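An afternoon at the Prostora open day

I have been to enough open days to know the drill. You get a lanyard, a coffee that has been standing since breakfast, and somebody in a fleece telling you that what you are about to see is only the beginning. Prostora, in its new building on the edge of Vetholm, held its first on Thursday, January 10, 2019, and I went because my brother-in-law had a spare ticket and because the bus stops outside.

The ticket was number 97. I never did find out what the numbers were for.

Prostora calls itself a centre for "order, space and handling", a phrase that could cover a removals firm or a yoga class. What it does, as far as I could gather, is study how things get sorted, stacked, stored and moved, and then sell that knowledge to warehouses, schools and anyone else who will pay. The leaflet said the building has 3629 square metres of floor. A good deal of that is corridor.

The welcome talk was given by Faustino Ponce, who is a pleasant speaker and very fond of the word "flow". He had slides. One of them showed a cupboard before and after, and the after cupboard had fewer things in it, so of course it looked better. I wrote "where did the rest go?" on my leaflet and nobody in the question session asked it, including me. The talk was meant to last 10 minutes and was still going when the sandwiches arrived.

After lunch we were split up by the colour of our lanyards. My lot began in the shelving hall, sponsored by Hasora, where you could push a loaded trolley round a marked course and be told afterwards that you had pushed it wrongly. Fair enough, I had. But the trolley with the "improved" handle felt much the same to me as the old one, and the man next to me thought so too. When he said this aloud he was told that the benefit shows over time. It usually does, with things you can't test on the day.

The packing room was better. There were long benches, proper parcel tape and a woman who could close a box faster than I can find the end of the roll. I would have watched her all afternoon. She had no slides.

Then upstairs to Room 13, which the programme called "Stacking and Placing". I had pictured something grand — pallets at least, or a wall of crates going up. It was toy-box stuff. Three coloured blocks, red, yellow and green, and a square of black tape on a white table for them to go in. Our guide on this floor, Leif Boström, told us that the square matters more than the blocks. A stack is easy, he said; a stack in the right place is work. I thought this was padding until I looked at the square for a while. The red block was inside the tape all right, but up towards one corner of it, with plain white table showing on two sides. Would that count in a warehouse? He said it depends what the customer asked for, and I noted that as the first straight answer of the day.
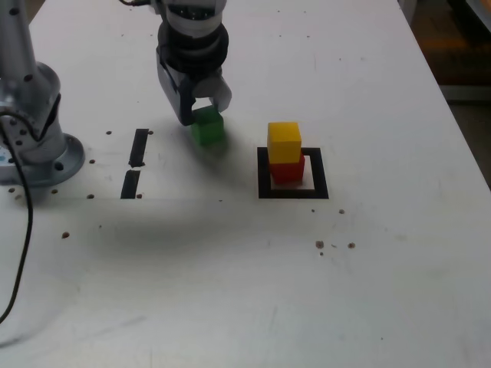
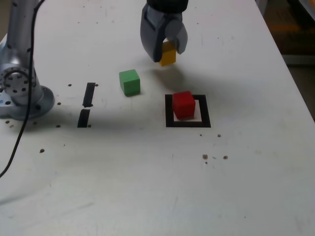 I did ask why blocks, when the leaflet talks about parcels and tins and school chairs. Boström's view is that if you can't say what went wrong with three cubes you have no hope with a pantry. I can see the sense in that. I can also see that it is a long way from three cubes to a pantry, and that the leaflet skips the part in between. A girl of perhaps six, there with her grandfather, wanted to know why the yellow one couldn't go at the bottom. She got a kind reply that didn't answer the question.

We had less time up there than we were promised, as the group behind was already waiting on the stairs. The last stop was the Castillo kitchen, a mock-up with drawers that had been arranged "by reach". I opened four of them looking for a teaspoon. It was in the fifth, beneath the oven gloves, and I would like to know whose reach that was.

Is it worth going? The packing bench is, and Room 13 if you get a guide who lets you ask things. The talk you can miss. Entry was free, parking was not, and the café stopped serving hot food well before the advertised time. They plan to hold another in December and say the shelving course will be longer. Take the bus, and if you want a sandwich with anything in it, get to the table before the blue lanyards do.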